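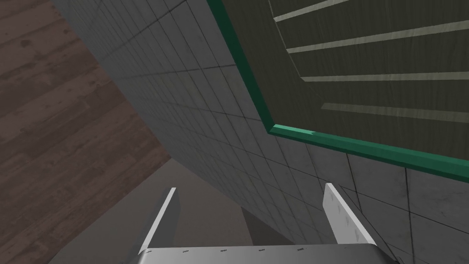 Planner update goes to all test cells

The new version of the Brindum motion planner is now the default in simulation. Ronja Vik merged it on 10 November 2023 after it had run beside the old one for 11 nights.

The main change is in how wrist tilt is handled. The old planner kept the gripper close to level and gave up when it couldn't. The new one treats tilt as a cost, so it can try steep approaches near walls and corners. Planning time is limited to 2 seconds per request. If it runs over, the arm holds position and the log says why.

Lewis Haldane has added 20 tilted-view cases to the nightly set. They use the tiled room with the wood planks and the green-trimmed panel, and the wrist view is saved with each run. Nine of the older cases were dropped as duplicates.

Gavin Gillies is still working on the pose estimator. Repeating grout lines can pull its estimate over by one tile, and a fix is in review.
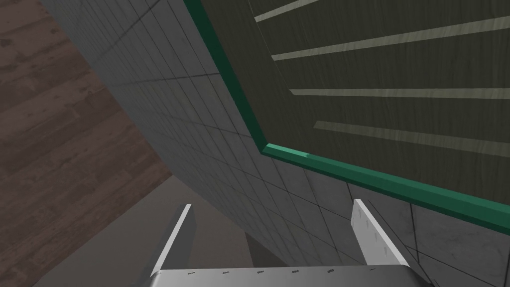

Do I need to change my config files to use the new planner?

Only if you set a fixed wrist angle. Remove that line and the default cost will apply. Other settings carry over.

Send failed plans to Mehrangiz Ghasemi with the run log attached.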